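Let the Kids Be Bored for a Summer

My town, Prurnusbridge, sent out its summer camp booklet in June, and I read the whole thing at the kitchen table with a pen in my hand like I was doing my taxes. The camp my daughter wanted costs $1,575. The one she'd settle for costs $1,440. For two weeks!

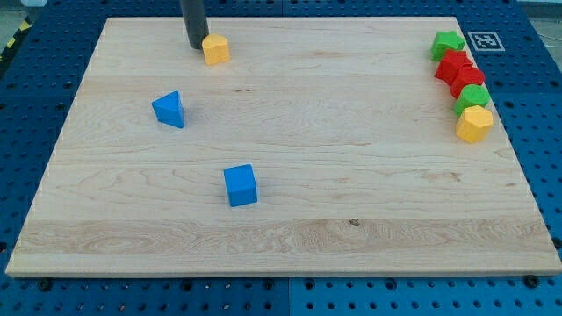 Diệp Huỳnh told me I was being cheap, and that a kid left home all summer just ends up on a tablet. She has a point (we did have a few tablet days, okay, more than a few). But I still think we've gotten scared of empty afternoons, and I think it's the grown-ups who can't stand them.

When I was nine I spent most of a summer on my grandmother's back steps in Skestport. I dug a hole. I filled it in. I made up a country called Gruva with its own money and a very unfair set of laws, and my cousin got thrown out of it every day before lunch. I couldn't tell you one thing I did at camp the year after that, and I know I went, there's a T-shirt.

I'm not against camp. If you work full time you need somewhere safe for your kid to be, and the prices are a whole other essay that I'd write a lot angrier. What bugs me is the feeling that a week with nothing written on it is a week you messed up.

So we skipped it this year. My daughter complained until the Fourth, pretty much nonstop, and then she started a newspaper about the neighbor's cat. It's on its second issue. I'm told I'll have to pay for the third.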